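Church Life Boards > Prayer and Worship > Moving the midweek prayer meeting to mornings?

Utona
Posts: 101
Tue 17 October

Our church has had a Wednesday night prayer meeting for as long as I have been a member. It used to fill the side chapel. Now it is the same few faces, and in winter it is fewer than that. The elders want to try 6 a.m. instead, starting after the new year. One hour, a psalm, no teaching, then open prayer until seven.

I am on the fence. I work at seven thirty, so I could make it, but the older members don't drive in the dark and the parents can't leave the house at that hour. Has anyone been through this change? Did people come?

Menzies
Posts: 509

We did it in 2015. Attendance went up for the first month and then settled a bit lower than the evening had been. But the prayer was better. In the evening we spent half the time on announcements and catching up. At six in the morning people sit down and pray.

The older members surprised us. Most of them were awake anyway. It was the people in their thirties who dropped off.

Brenden
Posts: 300

I would be careful. Every time a church I know has moved the prayer meeting, it was a step toward ending it. You lose the ones who came out of habit, and habit is worth something. Daniel prayed three times a day at set times and kept doing it when it was against the law. He didn't survey the household first.

If only a few come on Wednesday night, then pray with a few. Matthew 18:20.

Menzies
Posts: 509

Psalm 5:3, "My voice shalt thou hear in the morning, O Lord." I can do verses too. Neither of those tells you what to put on the church calendar.

Brenden
Posts: 300

I wasn't trying to win with a verse. My point is about the people who have come faithfully for years and will be told their meeting is now at an hour they can't manage. Somebody should call each of them before it gets announced. At our last church it was in the bulletin and that was how they found out.

Utona
Posts: 101

That is fair. I will bring it up. I don't think anyone has been called yet.

What about the format? One of the elders wants everyone to pray out loud in turn, going around the circle. I have two people in mind who will stop coming if that happens.

Droneleo
Posts: 37

Please don't go around the circle. I went to one of those when I was new to church and I spent the whole time working out what I would say when it got to me. I didn't hear a word anyone else prayed. I didn't go back to a prayer meeting until years later.

What worked where I am now is that the leader says at the start that silence is fine, and means it. The first few weeks had long gaps and it was uncomfortable. Then people got used to it. We have one man who has never prayed aloud and he is there every week.

Menzies
Posts: 509

Agree with Droneleo on the circle. I would add a short written list, though. Without one, we had the same person praying through every country on the map for twenty minutes while everyone's knees gave out. A list of names and needs, kept to one side of paper, helps people be brief.

Brenden
Posts: 300

I don't like lists. They turn into a reading. If a man wants to pray for every country on the map, I am inclined to let him. Some of the prayers that changed me were long ones by people who knew their Bibles and weren't in a hurry.

Menzies
Posts: 509

At six in the morning with people leaving for work, somebody has to be in a hurry.

Droneleo
Posts: 37

We do both. There is a list for the first half and then it is open. Those who have to go can slip out at the halfway point without it being awkward. I think that matters more than the hour you pick. People will come to something if they know they can leave it.

I also keep my own list at home, in a notebook, with the date when I started praying for each thing. I began it in May.
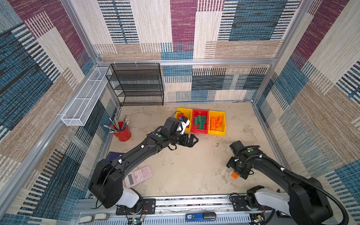 Some of the entries are crossed out and some I have stopped understanding, because I wrote only a first name and can't remember who it was. I still pray for those. I assume God knows. The dates are the useful part for me. I was sure I had been asking for my brother's job for a year and it had been seven weeks.

Utona
Posts: 101

I like the two halves. That would let me stay until six forty and still get to work without rushing.

Does anyone fast along with it? Our elders mentioned skipping breakfast on those days as a group. I was thinking coffee and rolls after, which is the opposite.

Brenden
Posts: 300

Fasting should be between a person and God. Matthew 6 is plain on that. Once it is on the church calendar, you have people with blood sugar trouble feeling they have to explain themselves.

Menzies
Posts: 509

Acts 13 has them fasting together, so I wouldn't rule it out. But not every week, and not for a new meeting. Do the rolls. We had coffee and it was the reason several people stayed on past the first month. I see nothing wrong with that.

Brenden
Posts: 300

I'll give you the rolls.

Utona, one more thought. Could you keep Wednesday night going through the spring alongside the morning, even if it is only three of you? Then you aren't taking it from anyone. If it dies by itself, it dies.

Utona
Posts: 101

I had not thought of running both. It would need someone to unlock and lead on Wednesdays, and I could do every other week. I will put it to the elders on Sunday along with the phone calls. The circle I will argue against myself.

Droneleo
Posts: 37

Praying for that conversation. It's on the list, with your user name, so at least I will remember who it is.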